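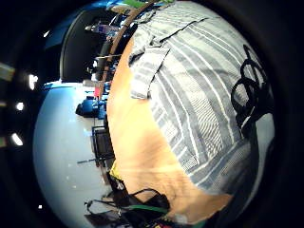

Workplace Safety Check, Automated Picking Area
Site: Lougher building, ground floor
Date of check: 21 June 2018
Checked by: Efa Humphreys
Shift lead present: Prys Mostyn

Mark each item OK, FIX or N/A. Write a comment for every FIX. Comments on OK items are welcome.

1. Floor and walkways

1.1 Walkway lines visible along full length
OK

1.2 No cables crossing a walkway
FIX. Charging lead for cart 13 runs across the line by the east door. Prys moved it during the check. It needs a hook on the wall or it will be back on the floor by next shift.

1.3 Chairs and carts kept out of the arm's reach
OK. People used to sit closer when they packed by hand. The new line is easy to follow.

2. Cables and loose items at the work position

2.1 Cables tied or clipped where people stand
FIX. Loops hang at chest height at two positions. Meinir Gronow says she catches her sleeve on them when she turns. Shorten or clip back.

2.2 Clothing: cuffs buttoned, no lanyards, hair tied back
OK. Lanyards are still being handed out to visitors at the front desk. Asked the desk to use clip badges for anyone coming through.

2.3 Power and data cables labeled at both ends
FIX. Labels missing at the Rania controller.

3. Stops and guards

3.1 Emergency stop within reach of every position
OK

3.2 Stop tested this month
OK. Tested with Rhodri Gwynne. Arm stopped, belt stopped, restart needed the key.

3.3 Speed limit set for shared work
OK. Set to 50 percent when the gate is open.

3.4 Gate switch not taped or bypassed
OK

4. Changes to the job

4.1 Everyone on shift has done the new training
FIX. 16 on the list. The night group has done the slides but not the hands-on part. Nobody from nights should clear a jam alone until that is done.

4.2 Job rotation followed
FIX. The arm does the heavy totes now, so backs are better, and several people said so. What is left is watching the screen and clearing jams. Two hours at the screen is too long. Rotation sheet says one hour. Follow the sheet.

4.3 Staff know who to call when the arm stops
OK, but the number on the wall is the old Zurum service line. Replace the card.

4.4 Pick targets reviewed since the arm was put in
FIX. The 4,000 per shift target is still posted. People read it as their own number and reach in early to keep the line moving. Take it down until Morfudd Maddocks has set a new one.

5. Lighting and noise

5.1 Ceiling lights working
OK

5.2 Glare on screens
FIX. Bad at the Hamel station in the afternoon. Try turning the screen before ordering a hood.

Follow-up
1.2, 2.1 and 2.3: Rhodri
4.1 and 4.2: Prys
4.4: Morfudd
5.2: Meinir will try it and report back
Recheck all FIX items before the end of June. Copy to the board by the time clock.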